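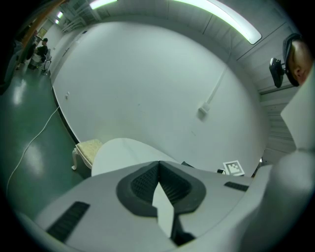 3.2 Le kit de préhension portatif

Le kit Zarkham, distribué par Brolel, réunit dans une même mallette une pince tenue à la main, une caméra grand angle et le logiciel d'alignement Ra. Nous l'avons évalué pendant tout le mois de février à l'atelier de Lorville, avec une question très concrète : une équipe sans roboticien peut-elle enregistrer des démonstrations utilisables dès la première journée ? La réponse est oui, et nous avons été franchement surpris de la rapidité avec laquelle les participants se sont approprié l'outil !

La coque blanche occupe toute la partie basse du champ (figure 3). Au centre se trouve le tampon de caoutchouc gris foncé, entaillé en V, dont les faces intérieures portent un fin motif en losanges. Ce relief est, à notre avis, la meilleure trouvaille du kit. Sur les bouchons, les manches d'outils et les petites boîtes en carton, il tient l'objet sans que l'opérateur ait à serrer fort, et la fatigue du poignet s'en trouve nettement réduite par rapport à la version précédente, que nous avions testée avec des mors lisses.

Figure 3. Vue prise depuis la pince : tampon à entaille en V, pièce blanche en biseau et marqueur carré noir et blanc.

Le protocole comprenait 300 essais de saisie et de dépose, répartis entre cinq opérateurs. Chacun recevait une courte explication orale, puis travaillait à son rythme. Sur cet ensemble, 186 essais ont été conservés du premier coup par le filtre automatique de Ra et 62 ont demandé une correction manuelle de la trajectoire. Les autres ont été écartés, le plus souvent pour une perte de suivi lors de rotations rapides. Nous avons réalisé ensuite une centaine d'essais libres, sans consigne de vitesse, qui ne figurent pas dans les statistiques mais qui ont beaucoup nourri nos remarques (les participants y ont tenté des gestes auxquels nous n'aurions jamais pensé).

L'étalonnage mérite quelques mots. La distorsion de l'objectif est forte et courbe visiblement les murs ; Ra la modélise très bien au centre, un peu moins en périphérie. Aiguo Qin, qui a repris les calculs de notre côté, propose de pondérer les détections selon leur distance au centre optique. Cette modification tient en peu de lignes et supprime l'essentiel des sauts observés dans la pose estimée.

Restent deux réserves. La notice ne précise pas la durée de vie du tampon, et son remplacement oblige à démonter une partie de la coque, opération délicate la première fois. Par ailleurs, l'export des séquences longues bloque l'interface jusqu'à la fin du traitement. Brolel nous a indiqué travailler sur ce second point. La section suivante compare les trajectoires obtenues à celles d'un bras guidé manuellement.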